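Puesta a punto y mantenimiento de una celda de manipulación de sobremesa
Notas del ponente. Sesión de tarde, sala Tasholm

Apertura (3 minutos)

Presentarse y entrar en materia. El público conoce el brazo, no hace falta explicar la cinemática. Dejar claro el alcance: una sola celda, la de Merkeo, desde el anclaje hasta la rutina de revisión. Las preguntas de aprendizaje y de políticas de agarre van a la sesión de Honditz.

Decir pronto que la mayoría de las horas perdidas el año pasado tuvieron origen mecánico. El software aparece en el parte de avería porque es donde se ve el síntoma.

Base y referencia

La base se aprieta en cruz, con dinamométrica, y se marca cada tornillo con pintura. Si la marca se ha desplazado, se afloja todo y se repite la secuencia completa. No se reaprieta un tornillo suelto.

Después del apriete, volver a tomar el cero de los ejes. En noviembre nos saltamos este paso tras cambiar una placa y el error en la punta de la pinza llegó a 7 mm con el brazo extendido. Cerca de la base no se notaba. Insistir en esto: la comprobación se hace en el extremo del alcance.

La mesa se referencia aparte. Tres puntos tocados con palpador, dos en el lado largo y uno en el corto, siempre en el mismo orden. Guardar el plano calculado junto al número de revisión de la celda.

Cableado

Es la parte menos vistosa y la que más paradas provoca. Criterios que aplicamos:
Bucle de servicio en la muñeca con holgura para el giro completo del último eje.
Ninguna brida sobre la zona que flexa.
Cables de datos y de potencia por lados distintos siempre que el soporte lo permita.
Etiqueta en los dos extremos, con el mismo texto.

Fallo típico: la pinza pierde comunicación en una orientación concreta y la recupera al volver. Se reproduce moviendo la muñeca a mano con el brazo sin par. Si aparece, se cambia el cable entero. Los empalmes que hicimos para salir del paso duraron menos de 1000 ciclos.

Prueba de trabajo

Con la celda referenciada se pasa a los objetos. Usamos menaje y comida de juguete sobre la mesa blanca: la fuente ovalada, el bote de kétchup, un cuenco azul claro, el barreño verde, el plátano pelado. Las formas obligan a cambiar la apertura y la altura de aproximación. La velocidad es la de producción. A velocidad reducida no salen ni la vibración ni los retrasos del bus.

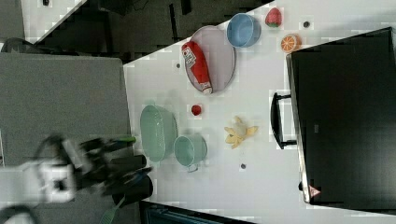

Lev Koval objetó en el ensayo de esta charla que una prueba con objetos repartidos a mano no sirve como criterio de aceptación, que mezcla el error de la celda con el de la percepción y que él exigiría antes una pieza patrón en posición fija. Tiene razón en cuanto a la aceptación. La secuencia quedó corregida así: primero 100 ciclos sobre la pieza patrón, con registro de la desviación en cada toma, y solo después los objetos variados. Si falla lo segundo y lo primero está dentro de tolerancia, el brazo queda descartado como causa y se revisa la cámara.

Mencionar que Van Dijk hace el patrón en aluminio y nosotros en acero. Para esta carga es indiferente.

Pinza y dedos

Limpiar las guías con paño seco. Nada de aerosol, arrastra el polvo hacia dentro. Comprobar el paralelismo de los dedos cerrando sobre una galga y midiendo el juego en la punta y en la raíz. Los dedos se sustituyen por parejas y se anota la fecha en el cuaderno de la celda. Tras la sustitución hay que redefinir el punto de herramienta, también cuando el recambio es nominalmente idéntico.

Rutina

Diaria: inspección visual de cables, parada de emergencia, temperatura de los ejes tras el calentamiento.
Semanal: marcas de pintura, pieza patrón, copia de los parámetros.
Cada 1000 horas: holguras, conectores de la muñeca, ventiladores del armario.

Si va justo de tiempo, saltar la tabla de pares de apriete. Está en el anexo del material repartido, con la hoja de registro en blanco. Turno de preguntas: 7 minutos.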